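Subject: Re: [reuse-makers] church pew offcuts, and the October market

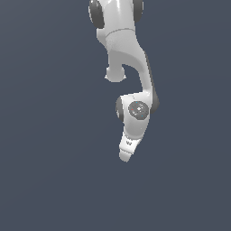
Maribel wrote back last night that the pew ends should be sold whole, as hooks or coat racks, and the long seats cut for benches, and that anyone who sands off the old varnish is throwing away half the price. I'm with her on the varnish. Not so sure on the coat racks, see below.

Her message, trimmed:

> Heriberto, please don't let Eusebio run those through the planer.
> People buy a pew bench for the worn patch where folks sat. Take that
> off and it's a plank. I sold 2 from the Huanca chapel last winter,
> both with the hymnal rack still on, both gone before lunch.
> Coat racks out of the ends, iron hooks, leave the numbers on.
> Also what did Betari say about the van??
> Maribel

OK so, quick answers, I have glue going off.

Van. Betari will do the pickup but only if we have everything stacked at the side door by 8 am. They won't carry down the stairs. Fee is $777 for both trips, which I thought was steep, but Alcides called two other outfits and they were worse or didn't call back. Split it by length of wood taken, like with the bowling lanes? Say so if you object, otherwise I'm paying it.

Coat racks. The ends are oak and they are HEAVY. I hung one in my hallway with a single row of hooks and it pulled the anchors right out of the drywall, took a strip of paint with it. If we sell them for walls we need to sell them with a cleat and tell people to find a stud. Mercedes thinks they'd go better as bench sides for kids' rooms, or a headboard if you join a pair. She has a buyer in Pernness asking for headboards already. I'd try one of each before cutting the lot.

Planer. Eusebio has promised. He did ask what to do about the gum underneath. Putty knife and patience, I said.

Kneelers. Does anyone want the kneelers? Vinyl is cracked on most, foam is dust, but the frames are nice little things and the hinges are brass. I'm keeping a few for footstools. Rest go on the scrap pile unless I hear form somebody.

Market. Our table at Ideditz is confirmed, same corner as before, by the bike frame lamp guy. Bring price tags you can read from standing up. Last time half of mine were in pencil and I spent the whole morning saying numbers out loud. Card reader is at Alcides's, can whoever sees him first grab it and CHARGE it.

One more thing, finish. I've been using plain paste wax over the old varnish, two thin coats, buffed with a piece of t-shirt. Does not go sticky. The oil I tried first stayed tacky for a week and got sawdust all in it, had to scrub it back off, so dont bother.

Need to know by tomorrow noon who's helping at the side door.

Heriberto Benavides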